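Stock fingers or the Gralo pair for a two-arm desk setup?

Posted in Arms and grippers, November

I've got two small arms on a white board with grey walls on three sides, and I'm trying to decide whether to spend money on the Gralo fingers. The seller says they hold paper and boxes equally well, up to 60 per cent better than what comes with the arms. Better at what, measured how? The page doesn't say, and I've stopped believing percentages on shop pages.

My two jobs are sheets of paper in a slotted plastic tray on the left, and a stack of black and pink cases at the back for the right arm. Both arms have black fingers at the moment. Has anyone run the two sets against each other on the same task, with the same controller settings? I'd rather hear about a dull test than see another sales video. 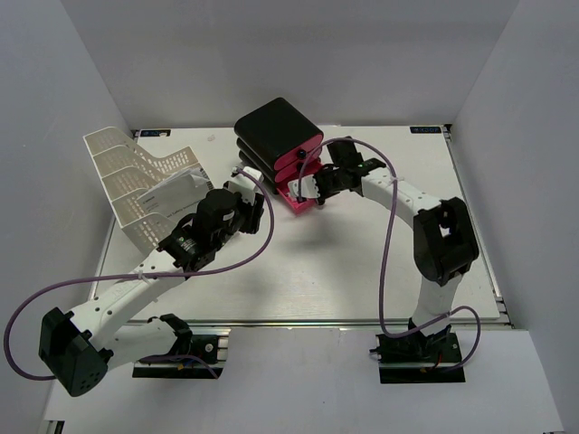
My other worry is the cables. They hang in big loops off the grippers and I can't tell whether the drag matters at the speeds I run. If half my misses come from the cable, new fingers are a waste of money.

lungu_bench

Birgit Teuber

I did this comparison last winter, with the Naltano controller and 27 tries per set. On paper the Gralo fingers were a bit better, mainly when a sheet was already standing proud of its slot. When the sheet sat low, both sets shoved it down and closed on nothing. On boxes I couldn't separate them.

Before buying, do the cheap checks. Run the approach with the gripper shut and nothing in the tray, and watch where the tips end up over a good number of passes. Mine wandered by 7 mm, and no finger on sale will cure that. Then tie the cable up to something overhead and repeat. If the wander shrinks, you've found your problem for the price of a bit of string. Mine shrank by half, though I only did it the once, so treat that with suspicion too.

Also keep the force setting the same for both sets. The Gralo instructions tell you to raise it, and I suspect that's where most of the improvement comes from.

vimar_fan

just get the gralo ones, mine have done 2,000 cycles and still look new. camera matters more anyway

lungu_bench

Looking new isn't the same as picking things up, but thanks. Birgit, was that with the camera fixed above the board or on the wrist? I'll try the string tonight and leave the fingers in the basket until I've got numbers.

Birgit Teuber

Fixed. I had one on the wrist before that and it lost sight of the slot just as the fingers got close.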